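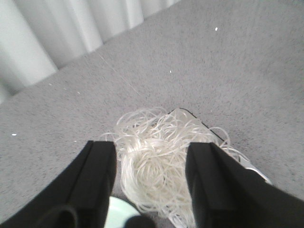
Grey carpet and white curtain.

Home | Reviews | Floorcare | Laundry | Heating | Archive

Dromell C2 upright carpet washer: long-term review

The C2 is the smaller of two upright carpet washers in the Dromell range. It sprays detergent solution onto the pile, works it in with a powered brush and draws the dirty water back into a second tank. It is meant for whole rooms, where a hand-held spot cleaner would take all day. We bought ours in February and have used it on a short-pile synthetic carpet, a wool-mix stair runner and a hall rug.

Construction

The body is glass-filled plastic with a steel handle in two sections. Assembly takes one bolt, and the key is supplied. The clean tank lifts off the back and the recovery tank off the front, and each has its own carrying handle. The recovery tank has a wide neck, so a hand fits inside for wiping out the silt that settles in the corners. On the older C1 the neck was too narrow for this and the tank began to smell within a few months.

The power cable is long enough to do a medium-sized bedroom from one socket. It leaves the body at the base of the handle and tends to trail across the washed strip on the return stroke. A clip higher up would cure this.

Motors

The rating plate gives 2000 W, but that figure includes the heater, which holds the solution at temperature and does not warm it from cold. Fill the tank with hot tap water, within the limit marked on the side. If it is filled cold it will stay close to cold for the length of a tankful.

Suction is good on flat floor and poor on any edge where the nozzle cannot seal. The nozzle is clear along its front, so the returning water can be watched. When it stops moving across the window, further dry strokes gain very little.

The brush is a single horizontal roller driven by a toothed belt. It can be switched off at the handle, and on wool it should be. On the stair runner we used spray and suction only, with the hose attachment, and found no fuzzing afterwards. With the roller engaged on a hidden offcut of the same runner, the surface was visibly raised after a few passes.

Water use and recovery

To measure recovery we weighed both tanks before and after washing a marked area of the short-pile carpet. Using one wet stroke and two dry strokes per strip, 971 g of each litre laid down should have been recoverable according to the leaflet in the box. We did not get near that. Our result was closer to three quarters, and slightly better when the dry strokes were slowed to a walking crawl. The leaflet does not say what surface its figure was measured on.

Drying time follows from this. With the windows open and the radiators off, the short pile was dry to the hand by the next morning. The hall rug, which has a dense backing, took a day longer and had to be hung over a rail.

Detergent

Dromell supplies a small bottle of its own solution. Once that had gone we changed to Zokuvton low-foam concentrate at the weaker of the two dilutions on its label. It foams less in the recovery tank, so the float valve does not shut off early. The Dromell product caused early shut-off on two occasions, each time on carpet that had previously been treated with a supermarket shampoo. Residue from old shampoo is the likely cause. A first pass with plain water is worth the extra time on any carpet with an unknown history.

Pale carpets show overlap marks if the strips are uneven. Mid-grey and flecked carpets hide them well. Lift long curtains clear of the floor before starting and leave them up until the pile is dry, as damp hems pick up a tide line that then has to be washed out separately.

Noise and handling

It is loud, with a hard whine from the suction motor that carries through a closed door. Full, it is heavy to pull backwards, and the wet stroke is a backward one. The rear wheels are solid and leave tracks in damp pile which brush out by hand. The trigger has no lock.

Compared with the Flornau Aqualine

The Flornau costs more and has a wider head, which saves strokes in large rooms. Its recovery tank holds less and needs emptying more often, so the saving is partly lost. It has no heater. Its hose attachment is better made, with a metal collar where the Dromell has a plastic one that has already developed a crack. Spares for both are stocked by Cherkaoui, who sent us a replacement belt for the C2 without difficulty.

Faults to date

One belt, replaced as above. One cracked hose collar, taped and still in use. Spray jets partly blocked by scale, cleared with a soak in white vinegar and a rinse. We are in a hard water area and now run a tank of plain water through after each use.

Verdict

Recommended for short synthetic pile. Use with the roller off on wool, and try a hidden patch first. Buyers with mostly stairs should look at a machine with a better hose.

Recent reviews
Flornau Aqualine carpet washer
Zokuvton low-foam concentrate
Dromell C1: is a used one worth buying?
Hand-held spot cleaners compared
Stair runner rods and fixings

Contact | Copyright Floor and Fabric Reviews | Back to top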